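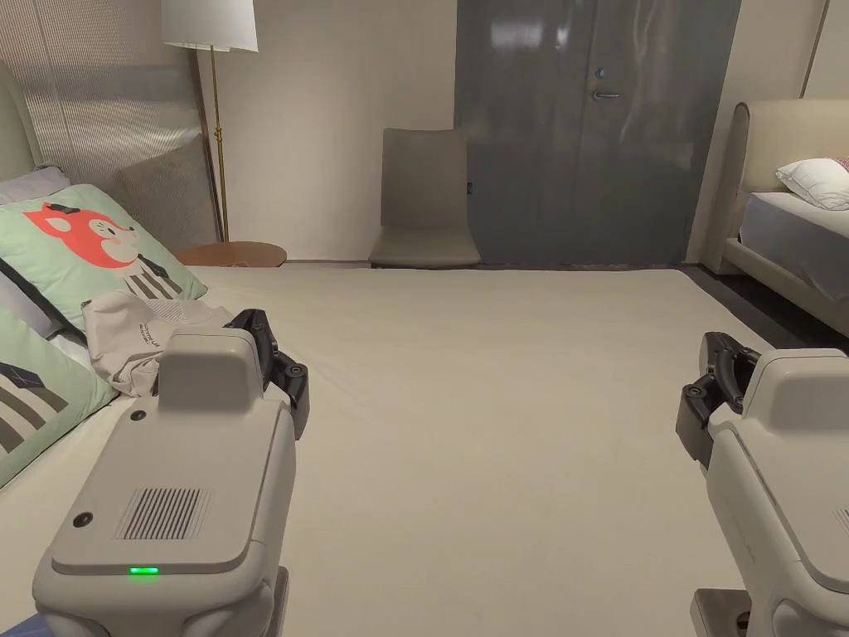
Ausprobiert: das Handgreifer-Set Storketti

Seit September liegt das Storketti-Set bei uns, und ich gebe zu, ich räume es nur ungern wieder weg. Für alle, die neu im Verteiler sind: Man führt zwei Greifer von Hand, einen links, einen rechts, und erledigt damit ganz normale Arbeiten. Aus den Aufnahmen lernt später ein Roboterarm mit denselben Fingern. Haltville verkauft das Paar zusammen mit der Auswertungssoftware Lockyer, man kann es aber auch monatsweise mieten, und so haben wir es gemacht.

Wir haben uns auf Textilien gestürzt, also auf das, woran unser alter Aufbau regelmäßig verzweifelt ist. T-Shirts auf dem Bett zusammenlegen, dunklen Stoff von hellem trennen, Falten aufnehmen und glattziehen. Ein großes Bett mit glattem Laken ist dafür übrigens eine wunderbare Arbeitsfläche, viel besser als unser Labortisch, von dem uns ständig etwas heruntergerutscht ist!

Was mir sofort gefallen hat, ist das Gehäuse. Hellgrau-beige, rundlich, oben ein Lüftungsgitter, daneben ein kleiner schwarzer Knopf und eine grüne LED. Mehr Bedienung braucht man während der Arbeit nicht. Knopf drücken, Aufnahme läuft, noch einmal drücken, fertig. Das klingt banal, aber wer schon einmal mit beiden Händen voll Stoff nach einer Tastatur gesucht hat, weiß, wovon ich rede.

In der ersten Woche kamen wir auf 84 Aufnahmen, danach ging es deutlich flotter und wir lagen am Ende bei 134 an einem einzigen Nachmittag (mit Kaffeepause). Der Akku hält laut Anleitung bis zu 11 Stunden. So lange haben unsere Arme nicht durchgehalten, ich kann es also weder bestätigen noch bestreiten. 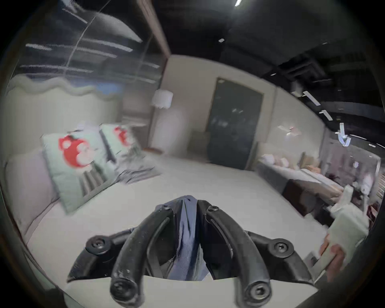

Am meisten Spaß macht die Feinarbeit mit den Fingern. Sie sind gebogen und laufen rund zu, und nach etwas Übung bekommt man damit eine einzelne Stofflage zu fassen, ohne gleich die darunterliegende mitzunehmen. Bei dünner Baumwolle klappte das fast immer, bei dickem Frottee eher nach dem dritten Anlauf. Randi Amundsen, die bei uns die Lernläufe betreut, hatte nach zwei Tagen den Dreh heraus: nicht von oben zupacken, lieber flach hineinfahren und die Falte vor sich herschieben. Seitdem machen wir es alle so.

Lockyer sortiert die Aufnahmen nach Aufgabe und markiert Stellen, an denen die Spur der beiden Greifer abreißt. Bei uns waren das 17 Abschnitte, meistens dann, wenn sich die Hände gekreuzt haben. Früher hätte ich die einzeln suchen müssen. Schön wäre noch eine Sammelfunktion zum Umbenennen, im Moment klickt man sich durch jede Datei.

Ein paar Kleinigkeiten stören mich doch. Die Greifer sind für große Hände gebaut, und wer kleinere hat, greift nach einer halben Stunde um. Die Anleitung springt zwischen zwei Softwareversionen hin und her. Und der Koffer hat zwar Platz für beide Geräte, aber keinen für die Ladekabel, die bei uns jetzt in einer Stofftasche reisen.

Trotzdem, das Einrichten ging so schnell, dass ich zuerst dachte, wir hätten einen Schritt übersprungen. Auspacken, laden, koppeln, einmal kalibrieren, loslegen. Unser voriges Paar von Zildale hat uns dafür einen ganzen Vormittag gekostet (gute Mechanik hatte es, das will ich gar nicht kleinreden).

Wir verlängern die Miete und nehmen uns als Nächstes Kissenbezüge vor. Wer beim Testen dabei sein möchte, antwortet einfach auf diesen Newsletter, gern mit einem Hinweis, welche Stoffe bei euch Ärger machen.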